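How We Look After a Laundry Robot
Ask a Grown-Up Engineer, with Liesl

Hi again! Last time I promised to tell you about my favorite machine in the whole workshop, and a lot of you wrote in asking whether it can fold socks. It can't. I can hardly fold socks. What it does is open the washing machine, put clothes in, and shut the door, and it needs a surprising amount of looking after to do even that.

We call it Pillus. My friend Didier picked the name and won't say what it means.

My job is to get Pillus ready in the morning and fix it when it's grumpy. I start at 8 o'clock with a flashlight, a soft cloth, a tiny screwdriver and a mug of tea, which has to stay on the windowsill (I learned that one the hard way).

Fingers first

You have five fingers on each hand. Pillus has two on each, and they're long and get skinnier toward the tip. A hand like that is called a gripper. It opens and closes like the tongs you'd use for spaghetti.

I wipe each finger from the bottom to the tip. Lint loves to stick there! Then I wiggle the finger gently to feel if it's loose. If it clicks, I tighten the screw at the bottom. If it still clicks, the finger comes off and a spare goes on. We keep 3 spares in a drawer, next to the good tape.

Next I look at the wires. Each hand has a plug where a cable goes in, and a cable on an arm has a hard life. The arm bends, so the cable bends too. Try this at home: hold a piece of string against your arm with one end at your wrist and the other above your elbow, and pull it tight while your arm is straight. Now bend your elbow. The string goes floppy! Now do it the other way, with the string along the back of your arm. This time it gets tugged. That's why we leave a loop of extra cable near the wrist, so there's always some to spare.

The camera on the wrist

Pillus has little cameras on its wrists. I think that's so much fun – imagine having an eye on the back of your hand! You could look under the couch without lying on the floor.

A wrist camera sits in a holder, and ours are made on a 3D printer. The printer squeezes out melted plastic in thin layers, one on top of another, until you've got a solid part. Fenna Verbeke draws the holders on her computer. She picked bright green plastic, and I'm glad, as I can spot a dropped one from across the room.
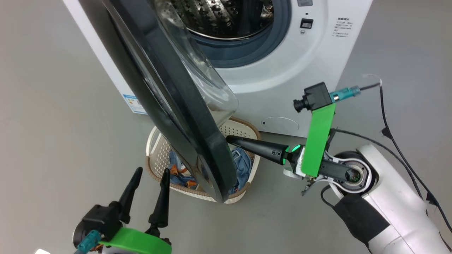 Finger on the rim! The green plate at the wrist holds the small black camera.

If a holder gets bumped, even a tiny bit, the camera points the wrong way. Then Pillus thinks the door is somewhere it isn't, and it reaches for thin air. Poor thing. So every morning I do the checkerboard test. I hold up a board with black and white squares, and the computer looks at it through each camera. It already knows how big the squares are, so it can work out where the camera is pointing. If the answer is different from yesterday's, something has moved and I go hunting for a loose screw.

You can try a version of this. Close one eye and touch the tip of a pencil with your finger. Easy enough. Now look through a cardboard tube while you do it. Then have somebody tilt the tube a little. Harder, isn't it?

Teaching it the door

A round washing machine door is tricky. It's heavy, it's slippery, and it doesn't slide straight out like a drawer. It swings on hinges, so the edge travels in a curve. If Pillus pulled in a straight line, it would be fighting the hinges, and hinges don't like to be fought with.

So we taught it the curve. Tapio Nieminen is in charge of that part. He moves the door very slowly, stops, writes down where the edge is, moves it again, and stops again. When he did it in March he ended up with 600 little stops on his list! The computer joins them up like a dot-to-dot puzzle, and that's the path the finger follows.

He also sets how hard the finger is allowed to push. Too soft and the door stays where it is. Too hard and something could crack. While he's getting it right he keeps one hand by the big red stop button, and I keep quiet, or try to.

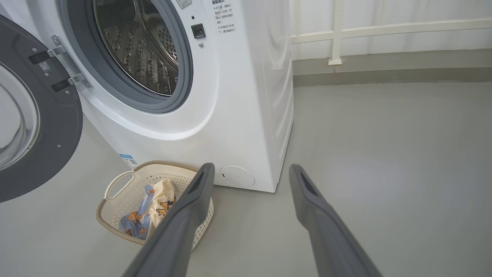

After the door comes the basket, and this is where I get to be fussy. A basket can slide around on a smooth floor, so before we begin I check that it's close enough to the machine for both arms to reach inside it. Clothes are the hardest things of all to pick up. A block is always the shape of a block, but a T-shirt is a different shape every single time you drop it! Pillus has to look at the crumpled pile, choose a spot that sticks up, pinch it and lift.

Sometimes it gets two things in one pinch. Sometimes it gets none and carries nothing very carefully over to the drum. When that happens a lot, I go back to the fingertips, and nine times out of ten there's fluff on them or they've worn smooth. Worn tips are like old sneakers, there's no grip left. I swap them after 500 pinches, and I keep score in a notebook with a frog on the cover.

Words to know

Gripper: a robot's hand.
Gasket: the rubbery ring around the washing machine's opening. It keeps water in. We have to teach Pillus not to poke it.
Drum: the metal tub that spins, with lots of little holes for the water to run through.
Hinge: the part a door swings on. Go and look at one on your own front door!

Your letters

Corina Tanner's class wants to know if Pillus gets tired. Its muscles are motors, and motors don't get sleepy, but they do get warm. I put my hand near the shoulder joint at lunchtime (with the power off, always with the power off) and if it feels too toasty, we take 2 hours off and do paperwork. Pillus doesn't have to do paperwork. I've complained about this.

Somebody else asked whether it knows which clothes are dirty. Nope! If it's in the basket, it goes in the wash. Check your pockets.

Next time: batteries, and the day I plugged in the wrong one.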